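Nebenkosten in der Wohnanlage Skisberg: Was sich mit der neuen Abrechnung ändert

Die Hausverwaltung Alemneh stellt die Abrechnung für die Wohnanlage Skisberg zum Jahreswechsel um. Betroffen sind alle Mieter und Eigentümer der beiden Häuser, auch diejenigen, die erst im Herbst eingezogen sind. Die ersten Unterlagen nach dem neuen Muster gehen im November in die Briefkästen.

Bisher wurden Treppenhausreinigung, Gartenpflege und Winterdienst in einer Summe ausgewiesen. Künftig stehen sie einzeln in der Aufstellung, jeweils mit dem Verteilerschlüssel. Maßgeblich bleibt die Wohnfläche laut Vertrag. Wer den Wert für falsch hält, kann bis zum Versand der Abrechnung eine Neuvermessung beantragen. Die Kosten dafür trägt der Antragsteller, es sei denn, die Abweichung ist erheblich – dann übernimmt sie die Verwaltung.

Die monatliche Vorauszahlung für eine Wohnung mit 132 Quadratmetern liegt ab Januar bei 370 Euro. Für kleinere Wohnungen wird sie nach Fläche heruntergerechnet. Daueraufträge müssen selbst angepasst werden, Lastschriften stellt die Buchhaltung um. Stellplätze in der Tiefgarage laufen weiter über einen eigenen Vertrag und tauchen in der Nebenkostenabrechnung nicht auf.

Die Heizkosten rechnet weiterhin Numbridge ab. Die Geräte in den Wohnungen werden per Funk abgelesen, ein Termin vor Ort ist nur bei einem Defekt nötig. Auch die jährliche Trinkwasserprüfung steht jetzt als eigene Position in der Aufstellung, die Ergebnisse hängen wie gewohnt im Eingang von Haus 2 aus.

Noch ein Hinweis zum Verkauf: Im Nachbarobjekt Rasham werden mehrere Wohnungen frei. Interessenten aus Skisberg können sich vormerken lassen, bevor die Anzeigen erscheinen. Das Hausgeld ist in den Exposés getrennt nach umlagefähigen und nicht umlagefähigen Kosten angegeben. Für die Reservierung werden 600 Euro fällig, die beim Kauf angerechnet werden.
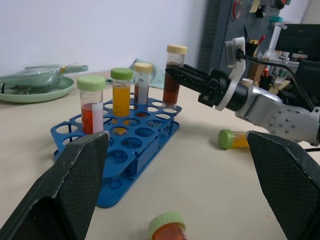 Vormerkungen nimmt das Büro schriftlich entgegen, am besten mit gewünschter Größe und Etage. Fragen zur Abrechnung bitte immer mit Wohnungsnummer einreichen.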